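Forum durchsuchen Suchbegriff eingeben Erweiterte Suche

Voltidville Forum > Greiftechnik > Handgeführte Greifer

Handgreifer Varghese: Stoff wird in die Aussparung gezogen, Backen einstellen

Erstellt im September, 14:20 Uhr, von backenspiel

Wir betreiben in der Halle Rinau ein Paar handgeführte Greifer von Varghese, Aufgaben sind Kissen und gefütterte Textilien. Bei steifen Teilen keine Auffälligkeiten. Bei weichem Gewebe rafft sich der Stoff zwischen den Backen zusammen, und eine Falte wird nach unten in die graue Aussparung im Gehäuse gezogen. Die Klemmung hält, aber die gemessene Öffnungsweite passt nicht mehr zur tatsächlichen Backenstellung, und beim Loslassen bleibt der Zipfel hängen.

Bisher gemacht:

1. Gerippte Beläge gereinigt (Isopropanol, fusselfreies Tuch), Rillen unter der Lupe geprüft. Kein Ausbruch.

2. Nullpunkt neu gesetzt, Backen leer geschlossen. Restspalt laut Anzeige null.

3. Schließweg in der Software begrenzt. Hilft bei Kissen, bei dickem orangem Stoff nicht.

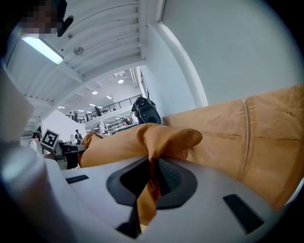 4. Einen Belag testweise gegen glattes Material von Plastar getauscht. Raffung geringer, dafür rutscht das Teil unter Last.

Hat jemand die Aussparung abgedeckt oder die Backentiefe geändert? Im Wartungsblatt steht dazu nichts.

ritzelspiel, 14:52 Uhr

Restspalt null nach Anzeige sagt wenig. Das Getriebe hat Umkehrspiel, und der Nullpunkt verschiebt sich je nachdem, aus welcher Richtung du anfährst. Fühlerlehre nehmen. Bei uns standen die Backen vorne zu und hinten offen, also V-förmig. Dann wandert weicher Stoff zwangsläufig nach innen.

Reihenfolge bei uns:
- Belag abschrauben, Trägerfläche säubern
- Backe lose ansetzen, Distanzblech einlegen, mit geschlossenem Greifer anziehen
- Distanzblech raus, Nullpunkt setzen, immer aus der Öffnungsrichtung kommend

nullpunkt_sued, 15:31 Uhr

Halte ich für den falschen Ansatz. Der Stoff wandert, wenn der Bediener zu tief eingreift. Eintauchtiefe begrenzen, Thema erledigt. Wir haben einen Anschlag aus PETG gedruckt, 2 mm stark, der vor der Aussparung sitzt. Seit 800 Zyklen keine Falte mehr im Gehäuse. Am Nullpunkt haben wir nichts angefasst.

backenspiel, 16:05 Uhr

@ritzelspiel: Fühlerlehre bestätigt das. Links parallel, rechts vorne zu und hinten Luft. Rechts wird nach deiner Reihenfolge neu gesetzt.

@nullpunkt_sued: Anschlag wäre möglich, verkürzt aber die nutzbare Backenlänge. An den Kissenenden wird ohnehin nur mit den Fingerspitzen gefasst, dort stört er nicht. Bei gefüttertem Stoff brauche ich die volle Länge.

markerwand, 16:48 Uhr

Bevor du am Anschlag herumdruckst: Prüf die Markerwürfel mit. Wenn die Backen neu gesetzt werden, stimmt der Versatz zwischen Würfel und Fingerspitze nicht mehr. Der Würfel sitzt direkt unter den Fingern, ein schief eingeklebter Belag fällt in der Pose nicht auf, der Versatz wird einfach falsch mitgeschleppt.

Unser Ablauf: Beide Greifer auf einen gemeinsamen Prüfpunkt fahren, Spitzen schließen, Pose beider Würfel aufnehmen, Abstand rechnen. Danach dasselbe mit gedrehtem Handgelenk, damit jeweils andere Würfelflächen zur Kamera zeigen. Am Kissenstapel ist das der kritische Fall. Der eine Greifer fasst am linken Ende, der andere an der Unterkante, und von oben sind je nach Haltung zwei oder drei Flächen eines Würfels auswertbar.

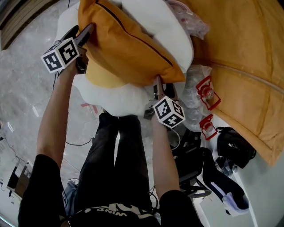
Mit zwei Flächen ist die Orientierung bei uns merklich unruhiger als mit drei. Deshalb nehmen wir für den Versatz nur Aufnahmen mit drei Flächen und verwerfen den Rest. Kameraabstand beim Abgleich 50 cm, matte Etiketten, Belichtungszeit fest. Glänzende Etiketten haben wir nach einem Tag wieder abgezogen.

ritzelspiel, 17:10 Uhr

Feste Belichtung ja, der Rest ist mir zu aufwendig. Wer die Backe mit Passstiften setzt, muss den Versatz nicht jedes Mal neu aufnehmen.

markerwand, 17:22 Uhr

Passstifte hat nur die neue Ausführung. Bei der alten sind es zwei Schrauben im Langloch, da ist nach jedem Lösen alles offen.

backenspiel, 18:37 Uhr

Alte Ausführung, Langloch. Zwischenstand:

Rechter Greifer neu gesetzt, parallel innerhalb der Lehre. Gerippter Belag wieder drauf, Plastar-Belag verworfen. Schließkraft auf 30 Prozent gesenkt. Dünner Stoff läuft jetzt sauber. Bei gefüttertem Material kommt die Falte noch gelegentlich, geht beim Öffnen aber frei. Versatz nach markerwand aufgenommen, Abweichung vor allem in Längsrichtung der Finger, eingetragen.

Offen: Anschlag für den linken Greifer. @nullpunkt_sued, kannst du die Datei hochladen?

nullpunkt_sued, 18:59 Uhr

STL liegt im Dateibereich unter Varghese, alte Ausführung. Kante zur Backe hin verrunden, sonst zieht sie Fäden. Bei der Parallelität bleibe ich dabei, dass der Anschlag allein gereicht hätte.

Kontakt | Impressum | Datenschutz | © Voltidville Forum | Nach oben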